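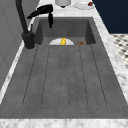
Sink and drainboard with a white plate in the basin.

Rokdale Animation Society
Minutes of the General Meeting held June 8, 2019

Chair: Mogens Þorgeirsson
Recording Secretary: Fergus Cairns

1. Call to order
The Chair called the meeting to order at 10:05 a.m. and confirmed that a quorum was present. The agenda was adopted with one change, the library report being moved ahead of the screening program.

2. Minutes of the previous meeting
The minutes were approved as circulated, subject to a correction under item 4, where "dubbed" should read "subtitled."

3. Library report
The Secretary reported that the lending library now holds 674 titles on disc. Series account for the larger part of the collection, and feature films continue to be borrowed more often. Members asked that the catalog separate works by intended audience (shonen, shojo, seinen, josei) from works by subject, as the present list mixes the two and places several titles under headings that do not describe them. It was noted that "science fiction" is at present used for giant robot series, space opera and time travel stories alike.

After discussion it was moved and seconded that each title carry one audience heading and up to 2 subject headings. Carried, with one abstention. The Secretary will bring a draft list of headings to the next meeting.

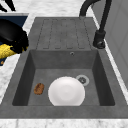 Dark gray sink

4. Fall screening program
The Chair presented the proposed program for October, to be held at the Cilness branch hall. The theme is hand-drawn animation before the change to digital coloring. Four evenings are planned, each with a feature and a short. The Chair stated that the rights holder for the opening feature had replied, and that the license fee for a single public showing would be $1,000. The fee for the remaining titles has not been confirmed.

Members raised the following points:
The running time of the second evening exceeds the hall booking by 25 minutes.
Subtitled prints are preferred for all evening showings. A dubbed matinee should be considered for families.
Age guidance should appear on the printed program and at the door.

The Chair undertook to ask the hall for a later closing time – failing that, the short will be dropped from the second evening. The program was approved in principle, pending the remaining fees.

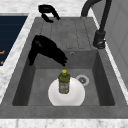 A spending limit of $2,000 was then set for licenses across all four evenings. Any cost above that figure is to be brought back to a general meeting before a commitment is made. Carried.

5. Discussion group
The Denari reading circle, which meets under the Society's name, asked to widen its scope from manga to include light novels and their screen adaptations. There was some debate as to whether prose works fall within the Society's purpose as written. The Chair ruled that they do where an animated adaptation exists or has been announced. The request was granted on that basis.

6. Correspondence
A letter was received from the Noiphan Film Club proposing an exchange of screening notes. The Secretary was directed to accept and to send the notes from the spring program.
A member wrote to object to the late start of the April showing. The letter was noted, and the Chair will reply.

7. Other business
The question of simulcast titles was deferred. Members wishing to speak to it are asked to give notice in writing.

8. Adjournment
The meeting adjourned at 11:50 a.m. The date of the next meeting will be sent to members by mail.

Action items
Draft list of catalog headings – F. Cairns
Hall closing time and remaining license fees – M. Þorgeirsson
Reply to Noiphan Film Club – F. Cairns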